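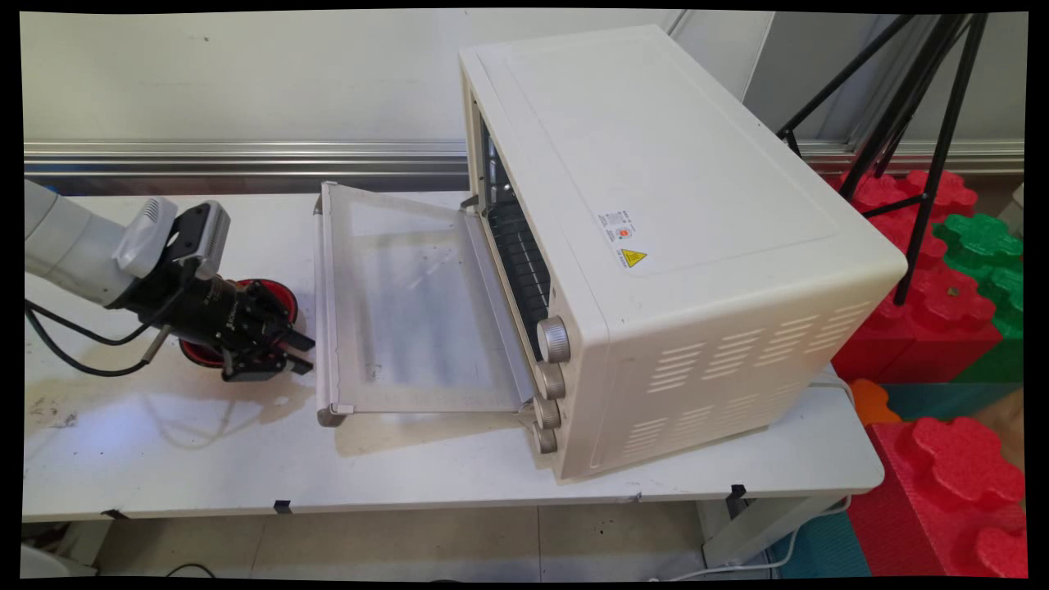
**Arm closes the toaster oven door fine but stalls when opening it**

Posted in Home Builds by **carnow_bench**

I have a small arm on a table in our shared workshop, and the job I picked for it is working a countertop toaster oven: open the door, put a bowl in, take it out, close the door. The oven stays unplugged for all of this. The arm has a parallel gripper and a camera mounted over it.

Closing works every time. Opening is the problem. The gripper takes the handle bar, pulls, and a little past halfway the wrist motor goes into overload and the controller drops torque. The door then falls the rest of the way by itself. The log shows position 3,033 on the wrist when it trips. The target for fully open is 3,612.

I recorded the motion as two points, door closed and door open, and let the software fill in between. I have tried running it slower and raising the current limit a little. Slower just means it takes longer to trip. Is this a weak motor, or is it how I'm moving?

---

**lorente_aft**

It's how you're moving. The door swings on a hinge along the bottom, so the handle travels on an arc. With two points your arm goes in a straight line between them, and the fingers are locked on the bar, so the arm ends up pulling against the hinge. The wrist is the weakest joint and gives up first.

Two things to change:

1. Measure from the hinge to the center of the handle bar. Use that as the radius and put waypoints along the arc. I use one every 10 degrees or so.
2. Don't hold the bar tight. Close the fingers enough to hook it and leave a little play so the bar can turn between them. If your fingers have rubber pads, put smooth tape on them for this job.

Put the current limit back where it was. Raising it is how I stripped a gear on my Atlow wrist.

---

**pandham2**

Had the same thing. I got a bigger servo and it went away.

---

**tablesaw_tues**

I'd skip the bigger servo until you have tried the arc. A stronger motor will still be pulling on the hinge, and those hinges are thin.

Another way is to not grip at all past the first part. Pull the door to where it starts to drop, open the fingers, move over the top of the bar, and push down with the fingers closed. Mine does the last part like that and it is easier to tune — the fingers can slide along the bar if the path is a bit off.

Also check that the oven isn't sliding. Mine crept toward the arm on every pull and all my saved points went bad. A strip of shelf liner under the feet fixed it.

---

**carnow_bench**

Put in the arc with seven waypoints and loosened the grip. It passes 3,290 now without tripping and got to fully open on four tries out of five. The oven was sliding too, so I'll get some liner on Tuesday and run it 100 times before I add the bowl back in.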